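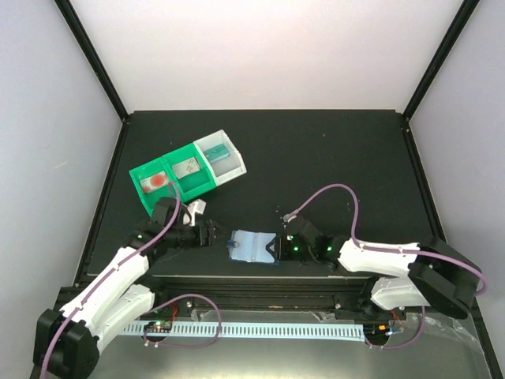 Pirjo Hakala and Toivo Rautiainen have been building their two-armed sorting cell since September, on a bench they rent in the Bisholm shared workshop. They call it Zeltness, after the street where the first version stood in Hakala's kitchen. The two arms face each other across a flat black tabletop, each ending in a black gripper, and the job they are being set up for is the handling of small plastic boxes between them. The box in use is a shallow one in light blue transparent plastic, placed in the middle where both grippers can get at it. Three bins stand behind, joined side by side.

"One arm was the plan," says Hakala, who wrote most of the control code. "With one arm you push a box and it slides. You need a fence, or suction, or something to hold the other end. We priced a fence and a clamp and then bought the second arm anyway, which cost a good deal more."

The purple cables were the part that took longest. Each arm has one, along its links or arcing above it, with enough slack left for the wrist to turn. Rautiainen did the routing. His first attempt was tied down at every joint and pulled a connector out within 11 minutes.

"So now there are loops," he says. "They look untidy. I have tried three kinds of clip and a spring guide, and the loop is still the one that has not failed. You do have to keep it away from the gripper when the arm folds back. There is a limit in the software for that."

The rest of the wiring goes along the front, where a long white perforated tray crosses the metal base. Rautiainen wanted it underneath. Hakala refused, having spent too many evenings on the floor with a torch in her mouth.

The white back wall and pale grey sides went up after the arms. Before that, Hakala says, the vision program picked up coats, a drill press and anyone walking past with a mug. "The clear plastic was worse. It takes the colour of whatever is behind it. With plain walls and a black table I can at least set a threshold and leave it alone."

They test in runs of 50. A run counts as good if the box is lifted by both arms, turned and put down with no fault on either controller. The best so far is 40. Most of the failures come at the moment both grippers hold the box, when a small error in the position of one arm turns into force on the other.

"The box bends, the current goes up and the controller stops," Rautiainen says. "That is correct behaviour. I would like to see less of it."

His answer has been to let one arm lead and the other give way slightly. Hakala thinks the table height is also wrong at one corner and has a dial gauge on loan from Işık, a machine shop across the yard, to check it. The two have not agreed on which to fix first.

The code will be put on their Flalel page once the calibration routine can be run by someone other than Hakala. At present it asks for roughly 200 points, entered in an order that she has not written down.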